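Skesora Finds Room for the Quiet Parts

Cecilia Sarpong wrote most of Skesora's second album on a borrowed upright piano, then took the songs to the band and asked them to play less. The result is Tudose, 11 songs that sit somewhere between highlife guitar and slow church harmony.

The first record, Jekia, sold 2,463 copies, nearly all of them at shows. "We pressed 1,000 and thought we'd be giving them away at weddings," Sarpong says. The group paid for this one out of the door money from 2 winters of touring small halls. 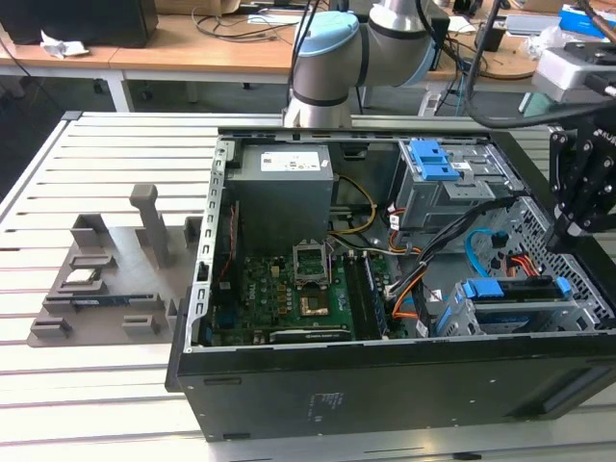
Music Desk

Sarpong sings lower here than she used to. On "Ceditz," the longest track, she holds one line for most of a verse while the horns come in behind her, and the drums stay out until the final chorus. "Half Fare" is quicker and has the best guitar part on the album.

Not everything works. The two instrumentals feel like sketches, and the closing song fades out just as it gets going.

The band starts its next run of dates in September, opening in a 450-seat theater, its biggest room so far. Sarpong plans to bring the piano.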